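Ordnung auf der Werkbank: kleine Teile, kleines Werkzeug

Wer gern bastelt, repariert oder einfach nur ab und zu einen Griff wieder festschraubt, kennt das sicher: Man wollte nur eben schnell etwas holen, und schon liegt der halbe Schubladeninhalt auf dem Tisch. Bei uns war das jahrelang so, und ich habe mich dabei immer wieder über dieselben Dinge geärgert, bis ich mir im Januar endlich einen ganzen Nachmittag Zeit genommen und alles einmal von Grund auf sortiert habe (mit einer großen Kanne Tee daneben, das gehört für mich dazu!).

Angefangen habe ich mit der Tischplatte. Eine helle Holzplatte ist für Kleinteile wirklich eine feine Sache, man findet Schwarzes und Buntes darauf viel schneller wieder als auf einer dunklen. Blanke Schräubchen sind schwieriger, für die lege ich ein dunkelblaues Geschirrtuch unter. Ein Tuch hat außerdem den Vorteil, dass nichts wegrollt, und wenn man fertig ist, fasst man die vier Ecken zusammen und kippt alles zurück in die Dose.
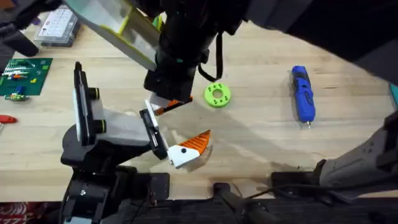
Zuletzt geändert: Dienstag, 17:40 Uhr

Kleines Werkzeug und lose Teile sollten während der Arbeit getrennt liegen, Werkzeug auf der Seite der Hand, mit der man schreibt, Teile gegenüber. Das klingt furchtbar streng, aber nach ein paar Tagen macht man es von selbst. Was orange oder sonst kräftig gefärbt ist, darf auch einmal etwas weiter weg liegen, das sieht man ja trotzdem. Schwarze Teile hingegen gehören nach vorn, am besten in einen flachen Deckel. Ich nehme dafür Deckel von Marmeladengläsern, die Gläser selbst sind längst mit Dübeln gefüllt.

Für die Aufbewahrung habe ich mir nach langem Hin und Her einen Sortierkasten von Koivisto gegönnt, mit herausnehmbaren Einsätzen. Davor hatte ich einen von Mivier, der war auch nicht schlecht, nur die Trennwände rutschten beim Tragen hoch und dann war alles durcheinander. Mein Schwager hat damals 67 Unterlegscheiben aus der Ritze hinter der Heizung gefischt, darüber lachen wir heute noch.

Beschriften bitte immer vorn und nicht auf dem Deckel, denn Deckel werden vertauscht! Malerkrepp und ein weicher Bleistift reichen völlig, und das Krepp geht später ohne Kleberreste wieder ab, wenn man es nicht in der prallen Sonne stehen lässt.

Die Platte selbst wische ich nach dem Aufräumen nebelfeucht ab, immer mit der Maserung, und lasse sie offen trocknen. Geölte Platten bekommen bei mir zweimal im Jahr eine dünne Schicht Öl, die ich nach einer Viertelstunde mit einem fusselfreien Lappen abnehme. Ölgetränkte Lappen bitte ausgebreitet draußen trocknen lassen und niemals zusammengeknüllt in den Eimer werfen, sie können sich selbst entzünden.

Und was macht man mit den Teilen, von denen kein Mensch mehr weiß, wozu sie gehören? Die kommen bei mir in eine eigene Schachtel, und die wird alle drei Monate durchgesehen.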